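机器人怎么学会摆盘子?
给小朋友看的说明,Hundevlow 机器人兴趣班

小朋友们好!我叫 Radek Vaněk,是兴趣班的老师。中文不是我的母语,所以我会写得慢一点,句子短一点。

今年我们班做的项目叫 Riment。我们想让机器人用两只手整理厨房的台面:拿起西红柿,移动它,再轻轻放好。你吃早饭的时候可能每天都做这样的事,一点也不觉得难。可是对机器人来说,这件事要分成很多小步。

第一步是“看”。机器人要知道哪里是盘子,哪里是食物。第二步是“伸手”,手臂里的每个关节都要转到合适的角度。第三步是“抓”。抓得太轻,西红柿会掉;抓得太重,西红柿会破。第四步是“放”,手指要慢慢张开。

我们先在电脑里练习。电脑里的厨房叫作“仿真”,意思是用程序算出来的一个小世界。里面有台面、盘子和食物,也有重量和摩擦力。在仿真里西红柿掉了也没有关系,按一下按钮,就可以从头开始。
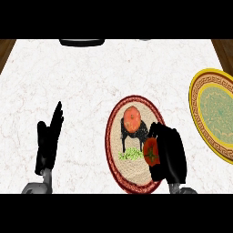
机器人的手有好几根手指,和我们的手有点像。可是它不会自己知道手指该弯多少,要由程序告诉它。我们班的同学 Jelínek 写了第一个抓东西的程序,只有 70 行。第一次运行的时候,手指在离西红柿很远的地方就合上了,大家都笑了,他自己也笑了。后来他改了一个数字,手就靠近了很多。

一次练习最长是 15 秒。到 10 月 7 日为止,我们一共练习了 3318 次。为什么要这么多次呢?请你想一想学骑自行车的时候。你摔倒,站起来,再试一次,身体就慢慢记住了。机器人也要试很多次,不过它记住的是数字。每次练习,我们都把西红柿换一个位置,这样它不会只记住一个地方。

你在家里也可以做一个小游戏。请一位朋友闭上眼睛,你用话告诉他怎么拿起一个苹果:“手向左,再向前,停,合上手指。”你会发现,要说得很清楚才行。写程序就是这样的工作。

到 11 月,我们要把程序放到 Mevska 教室的真机器人上试一试。真的西红柿会不会破,我现在还不知道。

小词典
关节:手臂上可以转动的地方。
仿真:在电脑里模仿真实的世界。
程序:写给机器看的一步一步的说明。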